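**Jerano Flat Sheet and Fitted Sheet, Plalstead Range**

The Plalstead range is supplied to guesthouses, residential schools and private households. It is woven and finished at the Grukevis mill and sold through the Jerano catalog and the Buenaventura showroom. Sheets may be ordered singly or in packs of 2.

**Construction**

All sheets in the range are plain-woven from combed cotton. The cloth is washed once before cutting, and further shrinkage should be expected in the first few launderings. Flat sheets have a deep hem at the head and a narrow hem at the foot. Fitted sheets are elasticated on all four sides and are suitable for mattresses up to 26 cm deep. Customers with a mattress topper should measure the mattress and topper together before ordering.

**Sizes**

| Size | Flat | Fitted |
|---|---|---|
| Single | Yes | Yes |
| Small double | Yes | Yes |
| Double | Yes | Yes |
| King | Yes | To order |

The king fitted sheet is cut to order and cannot be returned unless faulty. Delivery on this item is longer during July, when the cutting room closes for maintenance.

**Colors**

White, oat, slate, pale green and lavender-pink. Dye lots vary slightly. Customers replacing part of an existing set are advised to request a swatch from the showroom, quoting the lot number printed on the side label. Pale green is not available in small double.

**Care**

Wash before first use. Machine wash warm with similar colors. Do not use chlorine bleach on any color other than white. Tumble dry on a low setting and remove promptly. Iron while slightly damp, on the reverse side for dyed sheets. Fabric softener is not recommended, as it reduces the absorbency of the cloth over time.

**Institutional orders**

Accounts may be opened for orders of 2000 pieces or more per year. Name tapes and woven room numbers can be sewn into the foot hem before dispatch. Inquiries should be addressed to Veerle Meijer, Contract Linens, with a list of mattress dimensions and the preferred delivery address.

**Choosing a color**

Dyed sheets are best selected against the blanket or bedspread with which they will be used. Swatches should be viewed in the room itself, both in the morning and under evening lamps, before a full set is ordered. The lighter shades cover a wide surface once the bed is made, and a pale lavender-pink sheet on a bed with a blanket gives a fair idea of how such a tint reads across the whole mattress. Swatches are free of charge and need not be returned.

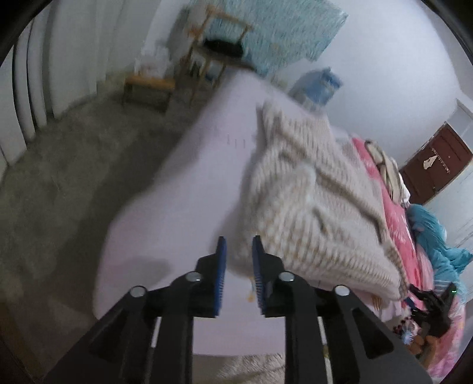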